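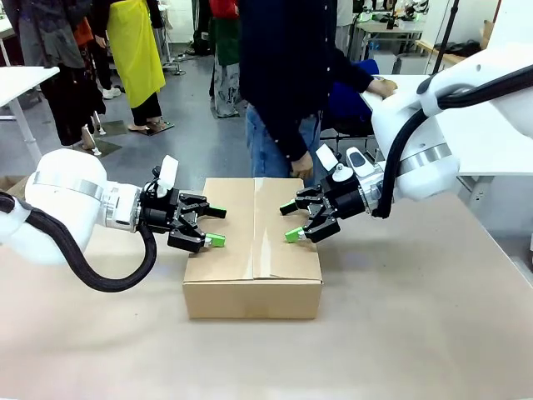 Home | News | Layouts | Repairs | Clubs | Contact

Kesitz to Reissue Its Two-Train Power Pack

5 January 2023
By Eetu Toivonen

Kesitz will bring back its two-train power pack for O gauge layouts this year, the company said in a notice to dealers. The first units are due in stores in August.

The pack was dropped from the catalog when the company moved its assembly work from Lavham to Kondside. Used ones have been hard to find in good shape, and most need a new cord before they can be run safely.

The new version is rated at 200 watts and puts out up to 14 volts on each of its two throttles. The case and the handles keep the old shape. Inside, the circuit breaker has been replaced with a faster one, and the whistle control now works on both throttles. On the old pack it worked only on the left.

Three accessory posts are on the back, one more than before. They supply a fixed voltage for switches, lamps and crossing gates.

Kesitz has not set a price. Dealers can place orders through Bezerra, which handles the line for hobby shops. Bezerra said it will limit each store to some 3 cases in the first shipment and will take further orders once those have gone out.

Repair parts for the original pack will stay in the catalog, including carbon rollers and handle sets. The new breaker will not fit the old case.

2 comments | 14 shares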